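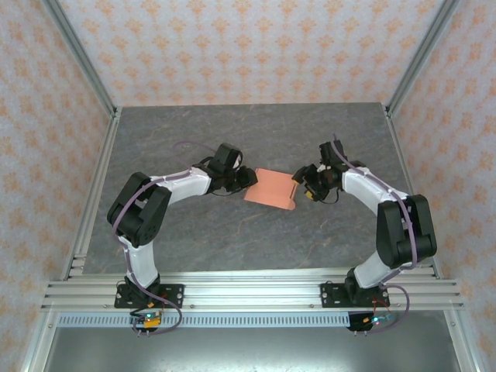
Two arms hold a cloth between their grippers at the Gruvama test bench.

The fault that halted cloth handling at Gruvama in December lasted less than a second. The left arm stopped on command. The right arm did not, and it kept pulling until the drive reached its current limit.

"We had treated the pair as one machine, and the stop signal treated them as two," said the engineer responsible for the bench, who asked not to be named. The log showed a delay of 230 milliseconds between the two stops.

No one was hurt. The right gripper needed a new finger, and work was suspended for seven days while the safety office reviewed 752 earlier runs. It found the same delay in 56 of them - none long enough to trip an alarm.

"That was the uncomfortable part of the report," the engineer said. "The warning was in our own records."

Both arms now take their stop signal from a single Tekin relay, and pulling force is capped in software. Asked whether the cap slows folding, the engineer said that it does, and that the limit will stay in place until the safety office completes its second review.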